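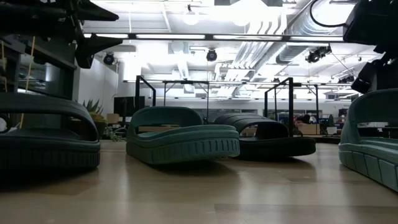
Roboter beim Paaren von Badeschuhen - Erfahrungen?

retoure_nord
Guten Abend zusammen. Ich arbeite seit 18 Monaten bei Jeltdale in der Retoure, Abteilung Schuhe. Im Oktober sollen bei uns 2 Tische mit je zwei Roboterarmen kommen. Sie sollen Badeschuhe aufheben, drehen und als Paar hinlegen. Bis jetzt machen wir das von Hand, etwa 900 Paare pro Schicht. Die Leitung sagt, dass niemand gehen muss. Hat jemand von euch so etwas schon im Betrieb?

Kistenfee
Ja, bei Prostow. Die Arme sind langsamer als wir, aber sie laufen auch in der Pause. Schwierig ist das Greifen am Riemen. Wenn der Schuh schräg hängt, dann kippt er beim Ablegen auf die Seite, und jemand muss ihn richtig hinlegen. 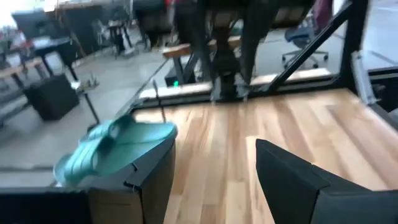 Dieser Jemand bin meistens ich. Früher hatte ich am Abend Schmerzen im Handgelenk, jetzt habe ich sie nicht mehr. Dafür stehe ich viel und warte.

m_halle2
Das sehe ich anders. Warten ist auch Arbeit, nur wird sie schlechter bezahlt. Bei uns wurde nach der Umstellung die Lohngruppe neu geprüft. Lass dir die neue Aufgabe schriftlich geben!

Kistenfee
Bei uns ist der Lohn gleich geblieben. Aber schriftlich ist gut, da hast du recht.

retoure_nord
Danke für die Antworten. Am Friday - Entschuldigung, am Freitag - ist die Einweisung. Mich interessiert noch, wer die Fehler meldet und ob man dafür eine Schulung bekommt.
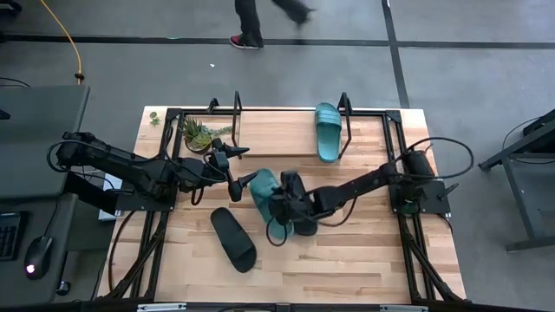
Ich möchte nämlich nicht nur daneben stehen, ich würde die Einstellungen gern selbst lernen.

Kistenfee
Schulung gab es, zwei Vormittage. Frag vor der Einweisung danach, die Plätze waren bei uns schnell weg.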